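Separate Beds, Shared Lives

Why a growing number of couples are choosing to sleep apart, and what they say it does to desire

The second bedroom used to be a secret. Couples who slept apart told visitors that it was a study, or that one of them had a cold, and the spare duvet went back into the cupboard before the in-laws arrived. A separate bed was taken as evidence that something had ended, and few people wished to be asked what.

That assumption is weakening. Over the course of one November, this magazine spoke to couples and individuals in the town of Jitaru and the villages nearby about how they sleep, with whom, and what the arrangement has meant for their intimate lives. All of them asked not to be named. Several had never discussed the subject with anyone other than their partner, and one man in his sixties said that he had not discussed it with her either, until the week before we met.

What emerged was a more varied picture than the familiar one of the cooling marriage. Some of those who sleep apart have sex more often than they did when they shared a bed. Others have it less often and are content. A few regret the change and do not know how to reverse it.

The snoring conversation

In most households the matter begins with noise. One woman, a hospital pharmacist aged 50, described years of lying awake beside a husband whose snoring could be heard from the landing. She tried earplugs, a wedge pillow and going to bed an hour before him. By the time she moved into her daughter's old room she was, in her words, "too angry to be touched".

"I would lie there working out how much sleep I had left," she said. "Then he would wake up cheerful and want a cuddle. I could have thrown the lamp at him."

The move was presented to him as temporary. It has now lasted six years. She reports that the anger went within a fortnight and that physical affection returned some months afterwards, though in a different form. They now tend to be together in the late afternoon, when neither is tired. She had always considered herself someone who wanted sex only at night, in the dark, and was surprised to learn otherwise.

Her husband, interviewed separately, gave a slightly different account. He had been hurt, and for the first year he had regarded every evening as a small rejection. He did not say so. He said that he began to feel better about the arrangement when his wife started coming into his room to drink her morning tea.

Differences in working hours produce the same result. A bus driver and her partner, both 30, have had their own rooms since they first rented a flat together. She is up before four on early shifts, and he works evenings in a restaurant kitchen. Neither had parents who slept apart, and both sets of parents continue to express concern. "My mum asked whether we were really a couple," the driver said. "I said, Mum, you and Dad have shared a bed my whole life and you have not held hands since I was at primary school."

The question of invitation

Couples who share a bed seldom have to ask for sex in so many words. A hand is moved, or somebody turns over. The signal can be ignored without either party having to acknowledge that it was sent. Once there is a corridor between two people, the request becomes more visible, and so does the refusal.

For some this is the chief difficulty. A teacher in his forties said that he had stood outside his wife's door on several occasions and gone back to his own room without knocking. He felt foolish, and then resentful. When he eventually told her, she said that she had heard the floorboards and had wondered why he never came in.

Others find that the need to ask has improved matters. A retired couple who moved to Jitaru from the coast described a habit of leaving the landing light on. Either may do it. It means that company would be welcome and carries no obligation. They adopted it after a weekend course for long-married couples run by Kunine, a small counselling practice in the town, which has offered such courses for three years.

A counsellor at the practice, who asked that we use only the name of the service, said that couples often arrive believing the sleeping arrangement is the problem. In her experience it is more often a subject on which other disagreements have settled. She asks each partner to describe the last time they felt wanted. The answers frequently have little to do with beds.

"A man told me it was when his wife kept him the end of the loaf," she said. "She had no idea. She thought he would say something about their honeymoon."

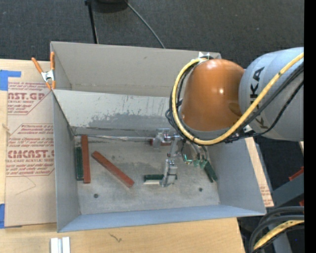
A robotic arm reaches into a grey-painted wooden bin containing coloured blocks.

The practice does not recommend either arrangement. It does advise that the decision be made aloud. Many couples drift apart at night by way of illness, a newborn child or a hot summer, and never decide anything. Months later each assumes that the other prefers it. The counsellor suggests agreeing a date on which to talk about it again, and keeping to it even when nothing appears to be wrong.

After children

Parents of young children form a group of their own. Of those we spoke to, nearly all had slept apart for some period after a birth, usually so that one adult could rest. The return to a shared bed was rarely simple.

One mother of two, who runs a market stall in the village of Pranow, had shared a mattress with one child or the other for most of five years. She had grown used to being climbed on. When the younger child moved to his own room she found that she did not want another body beside her, and said so to her husband with what she now considers too little tact.

"He took it as a verdict on him," she said. "I only wanted to lie in the middle with my arms out."

They reached a compromise in which the week is divided. From Sunday night to Thursday night she sleeps alone, and on the remaining nights they share. She admits that the timetable sounded bleak when they first agreed it. In practice she looks forward to Friday in a way that she had not expected, and so, she believes, does he. They have not had sex every weekend and do not treat it as a failure when they have not.

Another father, whose wife had a difficult delivery, spoke about the months in which neither of them raised the subject at all. He slept on a sofa bed downstairs. He did not want to appear to be asking for anything. She took his silence for lack of interest, and it was her sister who finally told him so. He has returned to the shared room. He still regrets the length of time that passed.

Arrangements and furniture

The trade has begun to notice. Altent, a bed shop on the edge of Jitaru, now sells more single and small double frames to adults over 30 than it did when it opened, according to its manager. Customers used to explain, without being asked, that the bed was for guests. Many no longer offer any explanation. The manager has also seen more interest in paired mattresses set on one base, each with its own firmness, and in the use of two duvets on a single bed, a custom long established in other parts of Europe.

For couples without a spare room, such measures are often the only ones available. Housing costs came up in almost every interview with people under 40. A couple in a one-bedroom flat cannot retreat to opposite ends of a landing, and more than one person described the bath, the kitchen chair or the parked car as the place where they went to be alone at night. The ability to sleep apart by choice is, to a considerable extent, a matter of income, and accounts that treat it purely as a question of attitude tend to overlook this.

When it does not work

Some readers will recognise themselves in a less hopeful account. A woman in her late fifties agreed to separate rooms at her husband's request. He gave his back as the reason. She now thinks that he had lost interest in her before then and that the back pain, while real, was convenient. They have not been intimate for three years. They eat together, travel together and are considered by their friends to be happy.

"I miss the weight of him," she said. "I don't even mean sex. I mean the mattress going down on his side."

She has not told him this. Asked whether she might, she said that she had come close on a Monday evening not long before our conversation, while they were washing up, and that the telephone had rung.

The counsellor at Kunine said that such cases are common among those who contact the practice, and that the first appointment is very often made by one partner without the other's knowledge. There is no fixed rule about how long is too long. Couples have returned to a shared bed after many years, and others have resumed a sexual relationship without ever doing so. She prefers that people come before they have rehearsed the conversation so often that it has turned into a speech.

The pharmacist and her husband have lately discussed moving to a smaller house. Every property they have viewed so far has had two bedrooms. An estate agent showing them round remarked that the second would do nicely for grandchildren, and the husband replied that the grandchildren could have the sofa.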